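Relatório de projeto: limpeza de tampos de madeira clara nas salas de estudo

O trabalho foi feito por Chunhua Fan e Ciarán Horgan, com orientação de Dymphna Mac Carthaigh. Queríamos saber que produto deixa menos marcas nas mesas: sabão neutro ou o detergente Sukel, usado até agora na residência Prendergast.

Distribuímos um questionário e recebemos 546 respostas, das quais 542 válidas. A queixa mais comum foi a das manchas de café, seguida da superfície pegajosa.
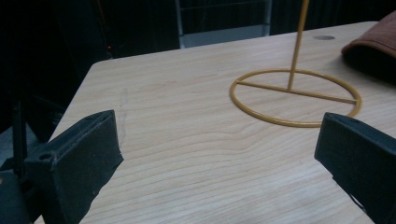
Fig. 1. Tampo de madeira clara com canto arredondado.

Cada produto foi aplicado durante 18 dias, sempre ao fim da tarde. Com sabão neutro houve menos queixas de superfície pegajosa. Nas manchas de café não encontrámos diferença. Falta repetir o teste em dezembro, com as salas mais cheias.

Contacto: secretaria da residência Prendergast | © 2019 | Voltar ao topo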